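Workshop's home-built kitchen arm still lives mostly on a screen

2018-09-29

A group of hobbyists sharing a workshop behind the old Dollilura dye works says it is building a robot arm that will one day tidy a domestic kitchen. After two visits, I can report that there is a bench, a box of motors, a very large number of printed brackets and a simulation. There is no tidied kitchen.

The project is called Mösli, and it has been going since last August. The members have spent 1,514 francs on it, a figure they are proud of and repeated to me more than once. It does not include the computer, which belongs to one of them, or the bench space, which comes with the workshop subscription, or any of the evenings. Put those in and the claim that anyone could build one of these at home begins to look thin.

The plan is simple enough on paper. The arm will be bolted to a trolley, wheeled into a kitchen and left to pick up small things from the worktop and put them somewhere else. The gripper has two flat fingers that open and close. The members chose it over a hand with joints because it is cheap, it can be printed in an evening, and when a finger snaps the spare takes ten minutes to fit. They have had plenty of practice at that.

What the arm can do in the workshop today is more modest. I watched it try to lift a plastic egg cup off the bench. It managed it on the third go, held on for a few seconds, and then one of the shoulder motors began to whine and somebody switched the power off. The motors come from Donix, a supplier of parts for model makers, and the group admits they were picked on price. Stronger ones would cost 200 francs each. The arm needs 5 of them.

So most of the work has moved indoors, so to speak. Instead of driving the real arm, the members drive a copy of it around a made-up flat on the computer, using a free program called Plenora that one of them has adapted. It has floors, furniture and worktops, and nothing in it whines or snaps. They say this lets them practise hundreds of grabs in a night. I have no doubt it does. Whether a grab in there tells you much about a grab on the bench is another matter, and when I asked how they had compared the two, the answer was that this was next on the list.

It was also next on the list in spring, according to the group's own notes, which are pinned up by the door and are refreshingly frank. One entry reads "fingers fine, wrist hopeless". Another says the trolley brake "must be sorted before anyone lets it near a cat".

The view from the simulated wrist takes some getting used to. It tilts with every movement, and the room leans over with it. 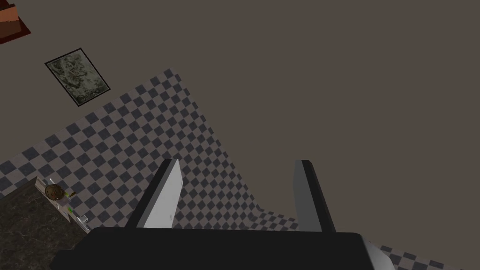

Rosalie Leitner

The fingers are empty in this view, with chequered tiles between them and a corner of dark marble worktop off to the left. It is a smart flat, with a picture on the wall and not a crumb in sight. My own kitchen has a wet sponge, three mugs and a cable that should not be there, and I suspect most readers' kitchens are closer to mine.

The group accepts the point up to a certain stage. More clutter is promised in the next version, along with worse lighting. They also want to make the simulated motors as weak as the real ones, a sensible idea that could have come first. Until then the arm on the screen has strength its cousin on the bench can only dream of.

None of this makes it a bad way to spend an evening. Two of the younger members had never soldered before they joined and can now wire a motor board without help, and the drawings for the gripper are free to anyone who calls in with a memory stick. But the poster in the workshop window says "Your kitchen helper, coming soon", and soon is doing a lot of work there.

A public showing is planned for the winter. The members would not say whether it will be the arm or the screen on show. The workshop is open most evenings from seven, with the entrance through the yard, and visitors are asked not to lean on the trolley.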